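**Merrick Packing and Sealing Station, Series 2**
Supplied by Prolley Institutional Furnishings
Catalog reference 3595

The Merrick Series 2 is a fixed-height packing table for mailrooms, school supply offices, library interloan departments and small stockrooms. It replaces the original Merrick table, which remains supported for spare parts. The station is delivered in flat cartons and can be assembled by two adults with the hex key supplied.

## Intended use

The station is designed for the preparation of parcels, book cartons and document boxes by a standing operator. It is suitable for continuous daily use indoors. It should not be used as a cutting bench for metal or stone, and the upper shelf is not rated for the storage of liquids in open containers.

Customers who handle mainly flat mail may find the narrower Zaleo sorting table more suitable. The two products share the same leg profile and may be bolted together side by side with the joining kit.

## Construction

The frame is welded steel with a powder-coated finish. The work surface is a single panel with rounded front corners, available in pale gray or maple. Each leg ends in a leveling foot, adjustable from above with a standard wrench. The rear rail accepts all Merrick accessories without drilling.

| Item | Specification |
|---|---|
| Evenly distributed load, work surface | 300 lb |
| Leveling feet | 4 |
| Shelves included | 2 |
| Surface finish | Pale gray or maple |
| Frame finish | Charcoal |
| Assembly | By customer, or by Skumbridge on request |

## Tape, trays and small tools

Most delays at a packing station arise from materials that have been put down and cannot be found again. Prolley recommends that each station be given a fixed set of sealing materials, and that the set be checked at the start of each shift. Clear packing tape is adequate for most single-wall cartons. Duct tape should be kept for temporary bundling and for repairs to reusable crates, as many carriers do not accept it as a closure on outgoing parcels.
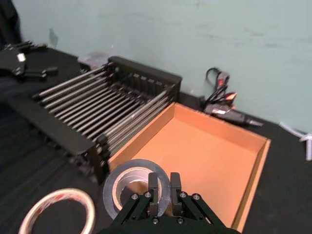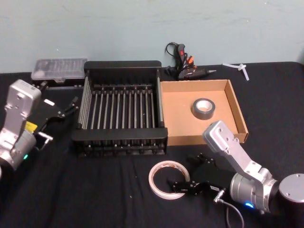 Open trays are preferred to lidded boxes for items in constant use. Trays should be placed on the side of the operator's dominant hand, with blades stored separately in the lockable drawer. Heated tools must be returned to a heat-resistant stand after use and disconnected at the end of the shift. The rear rail carries an optional power strip with individual switches for this purpose.

## Accessories

The following items are ordered separately and fit both the Series 2 and the original table:

- Roll holder for kraft paper, with serrated cutting edge
- Vertical carton divider, adjustable without tools
- Lockable drawer, supplied with two keys
- Power strip with individual switches
- Joining kit for use with the Zaleo sorting table
- Anti-fatigue floor mat, beveled on all sides

The monitor arm offered with the original table has been withdrawn. Customers who already own one may transfer it to the Series 2 using the existing clamp.

## Care and inspection

The work surface should be wiped with a damp cloth and mild detergent. Adhesive residue may be removed with isopropyl alcohol applied to the cloth and not poured directly on the panel. Abrasive pads will dull the finish and are not covered under warranty.

All bolts should be tightened again after the first month of use, and once a year thereafter. If the table is moved to another room, it must be emptied first and lifted by the frame. Lifting by the work surface can loosen the threaded inserts. Replacement inserts are available from the spare parts desk.

## Ordering and delivery

Institutional customers may order by purchase order or through their existing Prolley account. Orders received by 31st May will be delivered in June at the current list price. Delivery is to the ground floor unless otherwise agreed in writing. Stair delivery, assembly and removal of packaging are provided by Skumbridge and are quoted separately.

Please state the surface finish, the quantity required and any restrictions on vehicle access at the time of ordering. Cartons should be examined before the delivery note is signed, and any damage recorded on the note itself. Unopened stations may be returned in their original cartons under the terms of the customer's account. Accessories that have been fitted are not returnable unless faulty.

Assembly instructions are packed in the carton marked A. Additional copies may be requested from the spare parts desk by quoting the catalog reference at the top of this page.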